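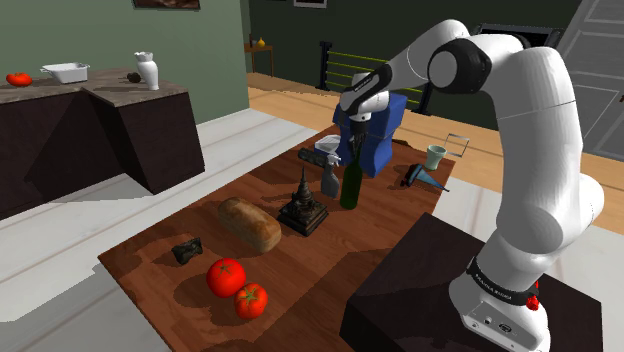
Members who borrow from the Altholm Children's Literature Collection are invited to contribute reviews to the reading guide. The steps below apply to all reviews of older children's fiction, meaning any title first published before the collection's modern shelves begin.

## Before you write

1. Read the book in full, in the edition held by the collection. Abridged and revised texts of the same title can differ a great deal.
2. Note the publisher and the year of your copy. Many of our translated titles come from the De Luca reprints, which leave out the original prefaces.
3. Check whether the book belongs to a series. The Nornska sea stories, for instance, were reissued out of order, and the volume numbers on the spines should not be relied on.

## Writing the review

Open with the title, the author and the year of first publication. Follow this with a summary of no more than 100 words. The ending should not be given away, even where the book is well known.

The main part of the review should address the following:

- the reading level, and whether the book suits reading aloud
- the illustrations, if any, and who made them
- language or attitudes that a parent or teacher may wish to know about in advance

On the last point, please quote sparingly and give the page. A statement such as "dated in places" is of little use to a teacher – a reference to the chapter on page 134 is of real use. Reviewers may say plainly that they disliked a book, provided that they give grounds.

## Submitting

Save the review as plain text and name the file with the shelf number followed by your member number, for example 2222-111. Send it through the contributor form on the Gunau catalog page. Reviews received by the end of November will be considered for the winter edition of the guide.

An editor may shorten a review or return it with questions. Revised reviews should be sent under the same file name, with the word "revised" added at the end.

*Last updated 4 September 2021*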